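Ekum Community Help
Workshop and Small Automation

What should be written down before a shared pick-and-place bench gets used by other people?

kirkerlow_bench
Posted Wednesday, September 17, 2025

We have one small arm on a shared bench at Kirkerlow and from November it will be open to anyone who has done the induction. The usual job is placing toy blocks into a metal cup and taking them out again. I've been asked to write the rules and I don't want to produce a binder that stays on the shelf.

What I have so far is one side of A4. Emergency stop tested at the start of each session, hands out of the marked area while the drives are on, slow mode for any new program, bench left clear at the end. My manager says we also need to name the standard we work to. Is that necessary for something this small? And do I need a rule about what counts as a finished placement? Two of our users already disagree about it.

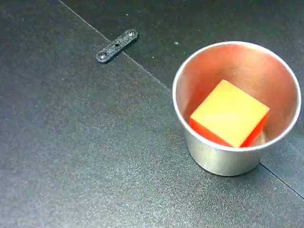 The finished placement rule is the one I'm least sure of. My draft says a part is placed when it is inside the container and released. One user wants it to say the part must be sitting on the bottom as well. With the yellow and red-orange cube in the cup there isn't much to argue over, as it nearly fills the width of the bottom. A smaller part could lean on the wall and still be inside. The log sheet only has a yes or no box, so the wording matters.

I would also like to know whether spare brackets and fixings can stay on the bench during a run. At the moment people do as they like.

lathe_and_later
Posted the same day

Taking your points in order.

Naming a standard. ISO 10218 is the one for industrial robots and it comes in two parts, the robot itself and the way it is put together with everything else. Your sheet doesn't replace it and shouldn't claim to. What you do need is a written risk assessment for your bench, with the gripper and the parts included, and the sheet should follow from that. If your manager wants a line at the bottom, put the title and date of the risk assessment there. Don't write "complies with" anything unless somebody competent has checked it.

A small arm can still trap a finger between the gripper and the rim of a container. Put that in the assessment as its own line.

Finished placement. Write the stricter rule. Ours reads: "Inside the container, resting on the bottom, gripper open and clear of the rim." If any of those is missing the box is a no. Add a comments column for the odd cases and look at it after a month. We ran 299 placements under a loose wording and had to throw the log away, as we couldn't tell what each person had meant by yes.

Starting condition. You haven't mentioned this and you need it. The container should be checked empty before each run, and it should go back to the same spot. Mark the spot with tape or use a locating ring.
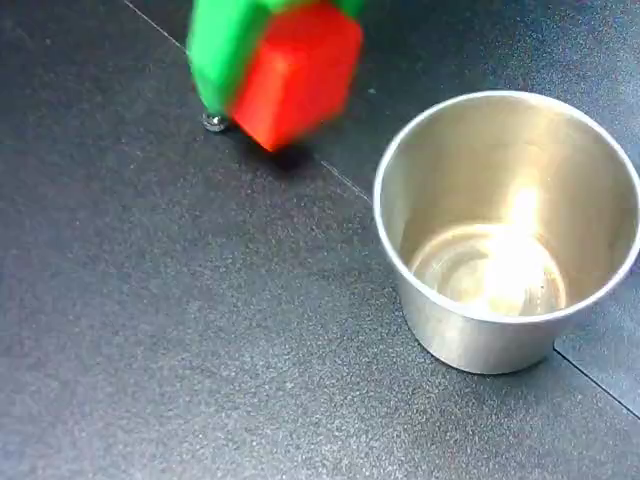 Keep the speed rule separate from the placement rule, too. We had them in one paragraph and people read the first half. The speed rule should say who can come out of slow mode and after how many clean runs. We ask for eight, all by the same person, with no change to the program between them. If the program is edited the count goes back to zero.

Loose parts. Anything not used in the run comes off the bench. If it has to stay there, it goes in the program notes with its position, and it stays outside the arm's reach.

dita_user
Posted two days later

We have a Dita arm and the sheet is laminated and tied to the bench. Works fine. Make the print big.

Agree about loose bits, ours go in a tub.

lysenko_road
Posted the following week

I'd add one thing to the longer reply. Put a version number and a review date on the sheet. We found three different copies in the building when we looked, and the oldest one still had the emergency stop on the wrong side of the bench.

On testing the stop, say how. Ours says: start the arm in slow mode, press the stop, confirm the motion has ended, reset, sign. Before that people were pressing it with the arm standing still and signing anyway. It takes 40 seconds.

Also, stopping the arm is not the same as isolating it. If someone is changing the gripper or reaching in to free a part, the sheet should tell them to isolate the power first, and where the switch is.

kirkerlow_bench
Posted the following week

Thanks. I've used the stricter wording and moved speed to its own box. The risk assessment is being redone with the gripper in it. Still on one side of A4, just.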